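**6 Jan 2022**

# Dustier 3 is released, with a new way to treat old black and white negatives

The small program Dustier, known to many people who scan their own film, has received its third big version. The developer Masaru Kudo put it on his site this morning, and the people who bought version 2 can download it without paying again. For new users the price is 15 dollars, and there is a trial of 30 days with no limit on functions.

Dustier does one job. It looks for dust, hair and small scratches in a scanned negative or slide and it fills them from the area near them. Many film scanners do this with an infrared channel, but the infrared method does not work well on traditional black and white film, because the silver in the film stops the infrared light in the same way as the dust does. For this reason people with boxes of old family negatives often spend the evening with the clone tool.

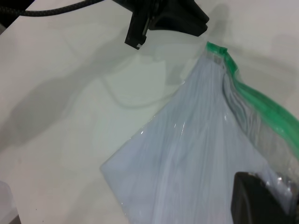
*Photo: Wakana Kudo*

The new version has a separate mode for silver film. The user scans the same negative two times, and between the scans the film must be turned a little in the holder. Dustier then puts the two scans on top of each other and compares them. Dust on the scanner glass stays in the same place on the sensor, so it moves against the picture and the program can find it quite safely. Dust that is stuck on the film is more difficult, and there the program still has to make a guess from the shape.

Kudo says he tested the mode on 321 negatives, most of them from the archive of the Cetdale photo club in Stumley. The club lent them to him in June, after its member Kenta Ebihara had written to complain that version 2 was removing the stars from his night pictures.

"He was right, it was removing them," Kudo says. "A star and a dust point are the same to a computer if you only give it one scan. I had wanted to solve this for a long time, but I had no night pictures on film."

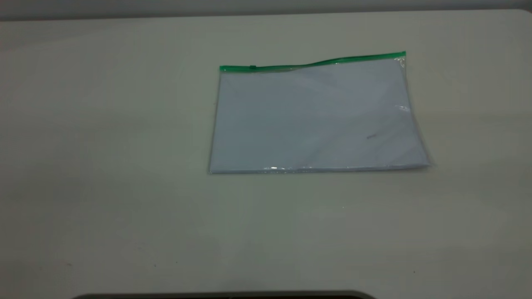 3 min read

Ebihara has used the test version for the whole autumn. He scans at home on a flatbed with a transparency lid, and prints on matte paper in the club room, where the members share a pigment printer. He says the stars are now left alone, and also the grain looks more natural after cleaning. Before, he could see small smooth patches in the sky when the print was large.

He is less happy with the time it takes. Two scans at full resolution are slow, and a roll can easily fill an afternoon. "For the pictures I want to print it is fine," he says. "For a contact sheet I would not do it. I would use a blower and a soft brush and then accept what is left."

Other changes in version 3:

- 16-bit TIFF files keep their color profile when they are saved. In version 2 the profile was lost in some cases, and prints came out too dark.
- The mask of found dust can be exported as a separate layer.
- Batch work can be paused and continued later, also after the computer was turned off.
- The slider "Strength" has been renamed to "Smallest spot", and the number next to it is now in pixels.

The old plug-in for photo editors is not part of the download. Daichi Noguchi, who wrote it, is working on a new one, but there is no date for it yet. Users who depend on the plug-in should keep version 2 on their computer - both versions can be installed side by side, and they don't share settings.

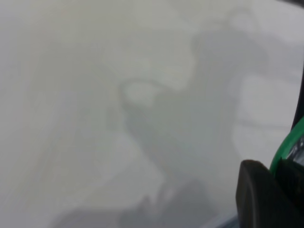 *Soft grays, seen from very close.*

There is one known problem. On negatives with strong curl the two scans do not match at the edges, and the program then marks a part of the frame border as dust. Renji Sekiguchi, who answers the support mail, recommends a holder with glass, or to crop the border before the cleaning is started. A correction is planned, and it will come as a normal update inside the program.

The manual is at the moment only in English and Japanese. It has a new chapter on how to turn the film in the holder, with drawings for strips and for mounted slides.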